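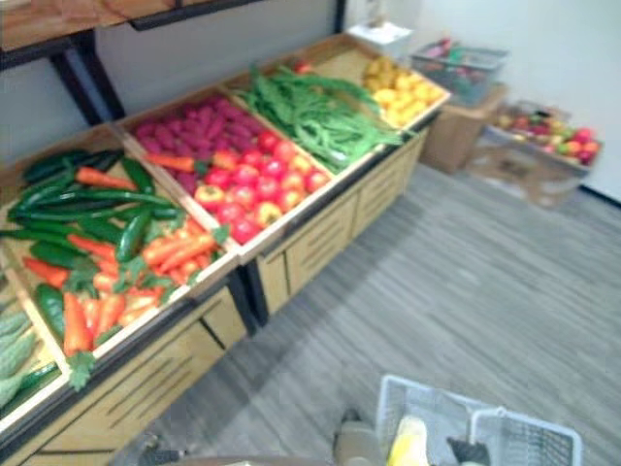
*Fotografía: Nest Watkins*

El festival de música de Iltuswood celebrará su próxima edición con un aforo limitado a 200 espectadores por velada y con retransmisión íntegra a través de la plataforma Parri. La organización confirmó el sábado un cartel de 17 formaciones, entre coros, cuartetos y conjuntos de metales, repartidas en dos escenarios.

La dirección artística recae de nuevo en Llinos Jarman, responsable durante seis temporadas de la programación coral de Hudstead. Su propuesta concede mayor espacio a la obra contemporánea e incorpora cuatro estrenos, entre ellos una cantata para voces graves y acordeón encargada por la sala Catville.

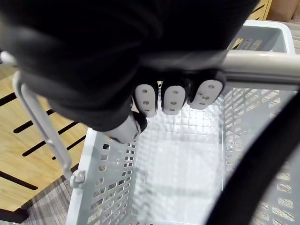
## Un público a distancia

El abono digital tendrá un precio de 28 euros y dará acceso a todos los conciertos en directo, así como a su consulta posterior durante 14 días. La realización correrá a cargo de un equipo propio, con sonido mezclado de forma independiente para la emisión.

«Quien escucha desde casa merece el mismo cuidado que quien ocupa una butaca», sostiene Jarman. 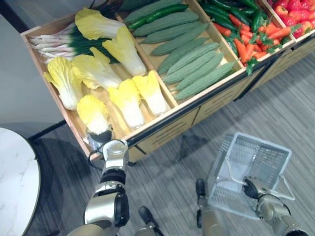 La cantata de Catville abrirá el programa de la segunda velada. Su texto recoge pregones de mercado transmitidos oralmente en la comarca, que el coro entona primero al unísono y después en canon. Uno de ellos está dedicado a la col china, de hojas amarillo pálido y base blanca como las que se apilan en el expositor, y constituye el pasaje más exigente para los bajos. El acordeón guarda silencio hasta la última estrofa.

Las entradas presenciales se pondrán a la venta en febrero, en la taquilla de Catville, a partir de las diez de la mañana.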